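Stop buying the clever hand first

Every build I see in our shared shop goes the same way. Somebody gets money together, spends nearly all of it on a hand with fingers, and then has nothing left for the table, the parts, or the months it takes to make the thing useful. I did it too. I'm not above any of this.

My argument is simple. Pick the boring job first. Then buy for the job.

Ours is electrical fittings. Sockets, cover plates, junction boxes, the stuff in every wall of every house. Mpho Moodley suggested it after rewiring her kitchen and I thought it was a dull idea for about a week. Then we tried it. A junction box is a nasty little problem. Deep sides, a lid that gets in the way, knuckles hitting plastic before the fingertips reach anything. You learn more from one box than from 158 foam cubes, and I have stacked the foam cubes.

Cost of the practice parts was close to nothing. The arm budget was 3,000 and we went over it, mostly on connectors and one bad power supply. Nobody budgets for cable. Budget for cable.

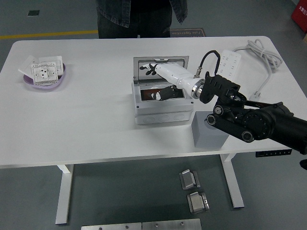
What I'd spend on instead

A table that doesn't move. Ours has metal legs and a flat white top and I'd put it ahead of any sensor upgrade. Kavinda Bhuiyan disagrees, he wants depth cameras on everything, and we have had this fight in the parking lot more than once.

Real parts, plenty of them. Not printed copies. Printed sockets are too light and they slide diferently, so you tune your grip for a thing that doesn't exist.

Time. We took 14 evenings to get a reach into the box that I'd trust with the lid up. Lid down, still no. Might be spring.

The other side of it

Debashish Bhattacharjee says I'm being a scold — that people build at home for fun and fingers are fun. Fair. If you want a hand that waves at your kids, buy the hand, enjoy it. But the Vomgate forum is full of half-finished arms for sale, and read the listings. Great hand, barely used. No mention of what it was for becuase it was never for anything.

So name the job. Write it on the wall if you have to. We open the bench to new people again in September, and I'm going to ask each one what they want to pick up before I ask what they want to build.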